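Urkinano Releases Foller 3, and Asks Buyers to Read the Failure Log First

New version of the grasp control software handles soft and crumbly goods; company publishes its misses along with its hits and advises some customers to wait

VENECK -- Urkinano today released version 3 of Foller, its control software for robot hands that have to pick up things that squash, tear or shed. The release adds a new grip planner, a rewritten slip detector and a log viewer that line staff can read without calling an engineer.

It does not add "human-like touch." Urkinano has seen that phrase in a good many announcements, including one of its own from two years back, and would like to retire it. Foller 3 reads motor current and finger position, compares them with what the planner expected, and changes the closing force when the two disagree. On some goods that works well. On others it works until the goods change.

Bread was the main test item for this version. It is cheap, it varies from slice to slice, and it gives under a finger in a way that confuses force readings. Earlier versions of Foller treated any drop in resistance as a slip and answered by squeezing harder, a poor response when the drop comes from the crumb giving way.

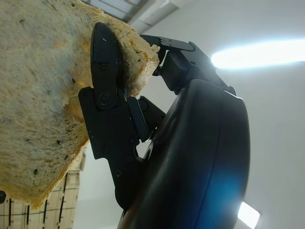 The new slip detector waits for a second signal before it tightens. If finger position keeps moving while current stays flat, the software assumes the material is compressing and holds force where it is. If both change together, it assumes the item is on the move. This is a guess with two inputs in place of one, and the company describes it that way in the manual.

"I was against calling this a major version," said Parviz Ghorbani, who leads control software at Urkinano. "The rule that fixes most of the bread trouble is short enough to read out over the phone. What took the work was finding all the places where the old rule had been patched, and taking the patches out."

In house tests the company ran 1,075 pick attempts with sliced bread. Foller 3 finished 958 of them without dropping the slice or setting off the damage check. The other 117 are listed one by one in the release notes, each with its force trace. Urkinano is not turning those figures into a headline percentage. The slices came from a narrow range of loaves, the room was well lit, and the people who set up the runs were the people who wrote the code. A bakery on a Monday morning will see different numbers, and they may be worse.

The damage check deserves its own warning. It compares camera views from before and after a grasp and flags changes along the edge of the item. It can miss a dent in the middle of a slice, and it can flag an edge that was rough to begin with. Customers who need to know whether a product is fit to sell should keep whatever inspection they have now.

The grip planner is the larger piece of new code. It takes views from a camera at the wrist, picks a contact area and sets an approach angle, then hands both to the arm's own motion controller. Foller still does not plan arm motion. Sites that hoped version 3 would replace their motion package will be let down, and the sales staff have been told to say so on the first call.

Bright backgrounds remain a problem. When the wrist tilts up and ceiling lights come into view, automatic exposure can shift enough to blur the planner's outline of a pale item. Foller 3 lets the user lock exposure for each stage of a pick. The setting is off by default and has to be tuned by hand, at the site, under the lights that will be used.

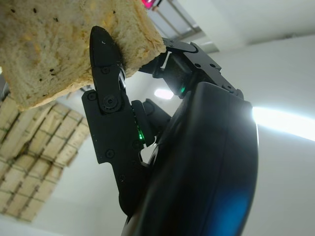
Fatemeh Rezaei, who runs integration for Nikzad, a packaging equipment builder that had early access to the release, gave a mixed account.

"The log viewer is the part I would pay for," Rezaei said. "My technicians can see why the hand let go, and they can see it in plain words. The planner I am less sure of. It was good on bread and slow on anything shiny. We turned it off for one product and went back to fixed grasp points, and the line was happier."

Urkinano asked Rezaei whether that quote could run in full, and she said it could run in full or not at all.

The log viewer shows each grasp as a line of time with the software's decisions marked on it: close, hold, tighten, release. Selecting a mark brings up the readings behind it. Logs stay on the local controller unless a customer chooses to send them in. The test set that ships with the release holds 582 recorded grasps, successes and failures both, so buyers can replay them against their own settings before connecting any hardware.

Foller 3 does not support suction tools or hands with more than one wrist camera. Support for both was promised for this version and has been dropped from the schedule. No new date is being offered.

Current customers can move to version 3 at no charge under an active support plan. Urkinano recommends that sites running version 2 on rigid goods -- cans, cartons, molded parts -- stay where they are. They would gain the log viewer and little else, and they would have to redo their force limits.

"If your line works, leave it alone," Ghorbani said. "Try the replay set on a spare machine. If the new rule makes better calls on your product than the old one did, then we should talk."

The release notes, replay set and full list of failed picks are available on request from the Urkinano office in Veneck. A trial license is not needed to read them.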